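# openday-bedroom-socks

5 min read

Data card + notes for the stuff recorded at the Drollik open day, 2026-04-26. Written fast, will clean up later. If something here disagrees with the manifest, trust the manifest.

## What it is

Hand-held gripper demos, bedroom laundry tasks. Visitors walk in, get a short intro, pick up the gripper, do the task. 68 episodes kept. No robot arm in any of them, it's all people holding the tool. The arm demo was downstairs at the Tiwari booth and is not part of this set.

Tasks:

- pick up sock from bed
- pick up sock, drop in bin
- roll sock (hard, see below)
- move cloth from one side of the bed to the other

The roll task was added after lunch so the early episodes dont have it. Check the `task` field, don't guess from the file order.

## Setup

Demo bedroom on the second floor. One bed, visitors stand at the foot or on the side, wherever they like. We told them not to lean on the mattress, they leaned on the mattress. Bed was not remade between episodes unless it got really bad. So the duvet is different every time, which we wanted anyway.

Dark fabric items mostly, plus a few bright ones. Black on black gripper plates is annoying for segmentation, known issue. The blue pads help, use them as an anchor if you need to find the fingers.

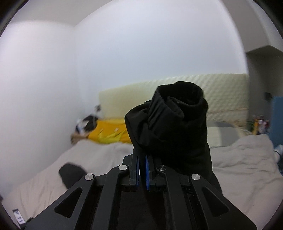
vol. 2, no. 6

The black cloth is rolled up into a thick tube with the opening facing up, and the lower part hangs down behind the right finger and over the linkage. We labeled grasps like this one `held_drape`. Plain `held` is for when nothing hangs past the fingers. Labelers went back and forth on it a lot, so expect noise between the two. If you don't care, merge them.

Second dark item down on the duvet, left side. Secondary items get `distractor` whether or not the visitor used them in another episode. Same with the yellow cloth up by the headboard.

## How the open day went

Busy. Line went out to the stairs at one point. Kids were much better at the gripper then the adults, they don't overthink it. Most adults squeezed way too hard on the first try and let go too early on the second.

Two things people kept asking:

1. Does it need to be plugged in to something. No.
2. Will it fold my laundry. Also no, not this year.

We lost a chunk of the morning to a full card. Those episodes are gone, not hidden somewhere, please stop asking in the channel.

## Files

```
episodes/ one folder per episode
labels/ grasp + task labels
manifest.csv read this first
splits.txt train / test
```

Still frames: 3,000 in the labeled subset. Test split is 19 episodes, picked by visitor and not by episode so the same hands dont show up on both sides.

## Known problems

- 6 episodes have a late start, the cloth is already in the gripper when recording begins. Flagged `late_start`.
- wide lens, corners go dark. Crop if it bothers you
- small print on labels lying around is mostly unreadable, do not use for any text task
- some "sock" labels are a guess. A crumpled dark thing is a crumpled dark thing. `fabric_item` is the safe class
- gripper width is missing where the logger crashed, column is blank, NOT zero

## Using it

Fine for grasp detection, cloth state, picking practice. Not big enough to train anything serious alone. We mixed it with the Trendby set and it loaded ok after renaming two columns. Script is in the Zoltix repo under tools, not here.

Faces: shouldnt be any. If you find one send the episode number and we pull it.

## Todo

- [ ] redo `held_drape` labels
- [ ] fix timestamps on the roll task
- [ ] better bin for November, visitors kept knocking it over
- [ ] write down who has the spare pads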